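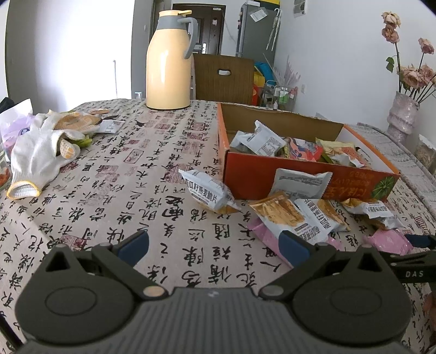

Incidencia: episodios rechazados por "apertura incoherente" en la tarea de guardar aperitivos en caja
Abierta por: Macarena Campos (recogida, Comier)
Asignada a: Aurelio Miranda (soporte Skullwood)
Fecha: 18 nov 2025
Prioridad: media (para mí, alta)
Estado: en espera de reproceso

Macarena Campos, 09:12
Subimos el lote Calvo entero, 500 episodios, y el validador nos tumba 200. Motivo en todos: "apertura incoherente, mano derecha". Antes de que me lo pidáis: sí, las pinzas están calibradas, sí, el firmware es el que toca y no, no pienso reinstalar el cliente otra vez. En septiembre lo reinstalé con otro fallo que resultó ser vuestro.
La tarea es la de siempre: mesa con mantel, caja de cartón abierta, bolsitas de aperitivos dentro y fuera de la caja, y se recogen con las dos pinzas de mano. He revisado una docena de los rechazados y no veo nada raro. La bolsa se coge, la bolsa se suelta dentro.

Aurelio Miranda, 09:40
Hola, Macarena. ¿Puedes confirmar que la calibración se hizo con las pinzas abiertas al máximo y luego cerradas en vacío? Lo más habitual es que el operador la haga con un objeto entre las yemas.

Macarena Campos, 09:51
Confirmado. La hizo Jummai y tengo el registro. Además, si fuera la calibración fallaría el lote completo y no menos de la mitad. Lo de "lo más habitual" me lo contestáis a todo.

Aurelio Miranda, 10:25
Recibido el registro, es correcto. Miro las curvas de apertura.
En los rechazados la pinza derecha cierra, baja casi a cero y se queda ahí durante el traslado. El validador interpreta que la pinza se ha cerrado sin coger nada y que, por tanto, el episodio etiquetado como éxito no lo es.

Macarena Campos, 10:33
Es que una bolsa cogida por el borde sellado no tiene grosor. ¿Qué apertura espera el validador, la de una lata?

Jummai Sani, 10:47
Añado una cosa. He ordenado los rechazados por tipo de agarre y casi todos son de borde. Cuando cogemos la bolsa por el centro, por donde abulta, pasa sin problema. En la izquierda apenas ocurre porque con esa solemos sujetar la caja.

Aurelio Miranda, 11:30
Tiene sentido. El umbral de agarre vacío está en 4 mm y viene de la plantilla de objetos rígidos. Como solución temporal podéis pedir a los operadores que cojan las bolsas siempre por el centro.

Macarena Campos, 11:38
No. Si enseñamos a la gente a coger las bolsas para que le gusten al validador, el modelo aprenderá solo ese agarre y dentro de un mes alguien abrirá otro ticket preguntando por qué no sabe levantar una bolsa que está apoyada de pie contra la caja. Queremos los agarres de borde, son los que más cuesta conseguir.
Y tampoco me vale desactivar la regla, que os veo venir. Algún agarre vacío de verdad habrá entre esos 200.

Palesa Ntuli, 12:15
Entro por la parte de entrenamiento. Macarena tiene razón en lo de no cambiar el protocolo. Propongo usar la plantilla Drellska, la de objetos finos: no mira la apertura absoluta, compara con el cierre en vacío de la calibración y manda a revisión manual lo dudoso. Con envases blandos no la hemos probado a esta escala.

Macarena Campos, 12:22
"No la hemos probado a esta escala". Bien. Entonces primero una muestra, y con episodios que ya sepamos que son malos metidos dentro, a ver si los caza.

Aurelio Miranda, 15:04
Muestra procesada con Drellska. Los agarres de borde pasan. De los fallidos que metió Jummai a propósito, detecta todos menos uno, en el que la bolsa se cae ya encima de la caja. Ese lo deja en revisión manual.

Jummai Sani, 15:20
He visto el de revisión. Cae dentro, pero soltada antes de tiempo. Yo lo dejaría fuera.

Macarena Campos, 15:31
Fuera. Adelante con el reproceso de los 200 rechazados, y que los dudosos me lleguen a mí antes de entrar en el conjunto. No cierro el ticket - lo cerráis siempre antes de que termine el proceso y luego hay que abrir otro con número nuevo.

Aurelio Miranda, 15:45
Reproceso en cola. Pendiente por nuestra parte: cambiar la plantilla por defecto para tareas con bolsas. El ticket queda abierto.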